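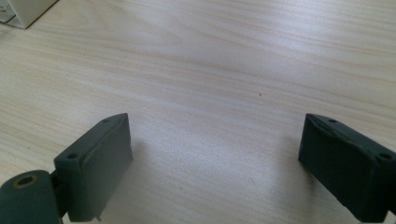

How I Clean and Re-Oil a Light Wood Tabletop

Posted 25 October 2020

I put this off for most of the year. Our table gets everything - breakfast, homework, bills, the sewing machine, a tray of seedlings every February - and by the end of summer it had a gray patch where I sit, plus a collection of mug rings I'd been hiding under a placemat. It took me one afternoon of work and then a lot of waiting, and I wish I'd done it sooner!

First, find out what finish you have

Put a few drops of water on the top, somewhere out of the way, and leave them for ten minutes. If the drops sit there in tight little beads and wipe off without a trace, you probably have a varnish or lacquer, and you should stop reading and look for a page on that. If the wood goes a shade darker where the water was, it's oiled or waxed or bare, and you can carry on with me. Ours went dark almost right away, so no mystery there.

If you bought the table secondhand like we did (ours came from the Grevdale flea market), test in two or three spots. Previous owners do strange things.

What I used

Dish soap and warm water
Sanding paper in 120, 180 and 240 grit
A cork sanding block
Modiler hardwax oil, clear matte, the small can
Lint-free cotton rags, more than you think
A white non-scratch pad
A metal can with a lid and some water in it, for the used rags
Masking tape

The rags and paper came to $71 less than I'd feared, mainly by raiding the garage first. The oil is the pricey part. I looked at Sornadex too, and it's a nice product (I've used it on shelves), but on pale wood it came out more honey colored than I like. If you want that warmer look, go for it.

Cleaning

Clear the table completely. I know, but do it. Crumbs and old grease will clog your sandpaper in no time.

Mix a small squirt of dish soap into a bowl of warm water, wring the cloth out hard, and wash the whole top, going with the grain. You want the cloth damp and no more than that. Rinse with a second cloth and clean water, then dry it off with a towel. For sticky bits (jam, in our case) I use the edge of an old plastic card, held nearly flat, and go slowly.

Then leave it alone overnight. I tried sanding after two hours and the paper gummed up, so overnight it is.

Sanding

Tape off anything you don't want scratched. I ran tape along the wall side, where the table nearly touches the windowsill.

Start with 120 only if you have rings or rough patches. If your table is just dull, start at 180. Wrap the paper around the block and work in long strokes with the grain, from one end to the other, overlapping a little each time. It's very tempting to scrub away at one bad stain until it's gone, and what you get is a dip you'll feel with your hand forever. Widen the area instead, and let the edges of it fade into the rest.

After the 120, vacuum, then go over everything with 180, vacuum again, and finish with 240. Wipe with a barely damp cloth and let it dry. The fibers will lift a tiny bit and feel fuzzy. One very light pass with the 240 takes care of it.

Wear a mask for all this, please, and open a window. I found dust on top of the fridge.

Two of my rings came out completely. One is still faintly there if you crouch down and look sideways, and I've decided to be fine with it.

Oiling

Stir the can, don't shake it. Pour a small puddle onto the wood, and spread it thin with a folded rag. Thin is the whole trick! My first attempt years ago was on a side table, and I laid the oil on like frosting and it stayed tacky for a week.

Work in sections you can reach without leaning on the part you've already done. Leave the oil for 4 minutes, rub it in with the white pad, then take a clean rag and wipe off everything that hasn't soaked in. Look at the surface from a low angle with a lamp on. Shiny streaks mean there's more to wipe.

Let it dry overnight and do a second coat the same way, even thinner. Don't forget the edges and the end grain, which will drink up much more than you'd expect.

About those rags: oily rags can heat up and catch fire on their own if they're left in a pile. Mine go straight into the metal can with water, lid on, and from there to the household hazardous waste drop-off. Please don't toss them in the kitchen trash.

Waiting

You can touch it the next day, and I let ours have light use after 4 days, with no wet glasses and no cloth left lying on top. Your can may say something different, so go by that. We ate on our laps in the meantime and there were complaints.

Keeping it nice

Wipe up spills when you see them. Skip the spray cleaners with bleach or ammonia. A damp cloth does the job most days, with a drop of soap when dinner was messy. When one spot starts looking dry (it'll be where the elbows go), rub in a teaspoon of oil, wait, wipe it off, and you don't have to redo the whole top.

Next up is the bench, which is in much worse shape and has gum under it.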